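I keep getting asked whether it's time to hold off buying a dishwasher and wait for the robot. My answer, after an afternoon watching a pair of arms at Sullex, is buy the dishwasher.

Don't get me wrong, I loved it! Danai Chatzigeorgiou, who runs the bench, let me stay for 30 goes at the same little job: pick a thing up, pass it across, put it down. I was grinning like a child by the third one (and a bit bored by the twentieth, if I'm fair).
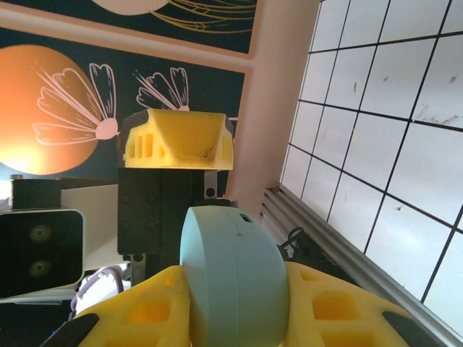
Held between two yellow fingers at the Sullex bench, with the second arm behind.

Picking up a smooth round thing is the easy bit, though. My kitchen has a drawer that jams, a lid that fits if you swear at it, and a cat. Nektarios Tzavaras at Munro reckons shop floors will get there first, and I'm with him, as a shop floor can be tidied to suit the machine and my house plainly can't.

So would I pay for one? If it could empty the washing machine and pair the socks, I'd hand over £400 tomorrow, and probably moan about it less than I did about the hoover. Ask me again next April.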